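June 14, 2025

So the lights are still going off. I know I've gone on about this before, but I sat through the whole council meeting last night and I need to get it out of my system before I'm fit company for anyone.

For anyone new: Camley council wants to switch off 1,610 street lamps between half eleven and five, starting in October. Hernel Road goes dark. So does the footpath behind the bus station, and so does all of Mofokeng Lane, where there isn't even a pavement on one side. The main road keeps its lights, and so does the council car park, which I'm sure is a comfort to the cars.

Our petition has 2,113 names on it. You only need 1,000 to get a debate, so we got one — all 20 minutes of it, squeezed in after a very long item about bins. One councillor told us that "sensible people" aren't out walking at that hour anyway. I'd love to introduce him to the hospital cleaners. Or the women who close up the pub, or my daughter, who finishes her shift at midnight and walks home with her keys between her fingers like I did at her age. She IS sensible. She's the most sensible person I know. She also has rent to pay.

What gets me is that this same council spent all spring telling us how much it cares about women feeling safe. There were posters! There was a very nice pledge with everybody's signature on it. We were told to stick to well-lit routes, walk with a friend and tell someone when we'll be home. Fine, good advice, I've given most of it myself. But you can't tell me to stick to the well-lit route and then turn it off.

I do understand they've got to save money somewhere. I'm not daft, I've seen the state of the budget. Mellovum, who look after the lamps, say they can be dimmed instead of switched off, and plenty of us would put up with that. I asked whether dimming had been costed and got a lot of paper shuffling and a promise to write to me. I've had those promises before — one of them is two years old now and I still check the post for it.

Anyway, they voted to "note" our petition. Noted! The final decision comes back in the autumn, which gives us the summer to make a nuisance of ourselves.

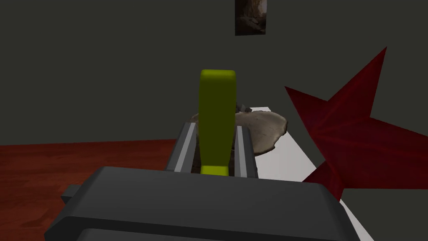 The lighting consultation has a paper form as well as the online one, and I'm going to get a stack printed for everyone who doesn't do websites. Last time ours were plain white and they went straight into the recycling with the pizza menus. I want the new ones on card as loud as that yellow-green slab standing up between the two dark grey gripper fingers, so you'd spot one on a doormat from the top of the stairs. If you live on Hernel Road or anywhere off it and can take a few for your neighbours, leave me a comment and I'll drop them round.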